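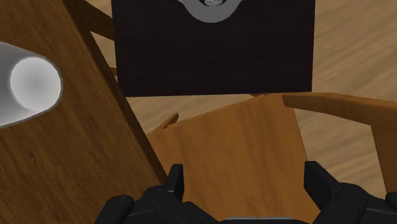
Sternora cell, maintenance meeting, March 2026

Last updated by L. Fonseca

Home Minutes Cells Parts Contact

Present: Madalena Rocha (chair), Lurdes Fonseca (minutes). Apologies from the Nogueira site.

1. Wrist camera and gripper model
The wrist camera in the simulated cell was set up again after the Fekel gripper model was replaced. Madalena went through the new mounting offset, which is now 21 mm forward of the old one. Both fingers come into the wrist view from the bottom, open and with nothing between them, and the chair seat shows in the gap. The white cup on the table is only partly in view at the far left. Madalena would like the start pose turned so that the whole cup is seen before the arm moves. Agreed. Lurdes to change the pose and save it under a new name - the old one stays until July.

2. Finger joints
Lurdes reported that run 183 stopped with a joint limit error on the left finger. The limits had been copied over from the earlier model. She has corrected them on both fingers and repeated the run with no error. The same file is used by the Rorine cell, so it needs correcting there as well.

3. Real cell
The gripper on the real arm has done 635 hours since its last service. The linkages were cleaned and greased and the fingertip screws tightened. One cable clip at the wrist was cracked and has been replaced. Two spares left in the drawer, more to be ordered on job 781.

4. Actions
LF - new start pose, item 1
LF - send corrected limits file to Rorine
MR - order cable clips
MR - check the offset against the real mount with calipers

5. Any other business
The service sheet still shows the old grease. Madalena to amend it and put a fresh copy by the cell.

Related items
Fekel gripper: service sheet
Rorine cell minutes
Nogueira site: spare parts list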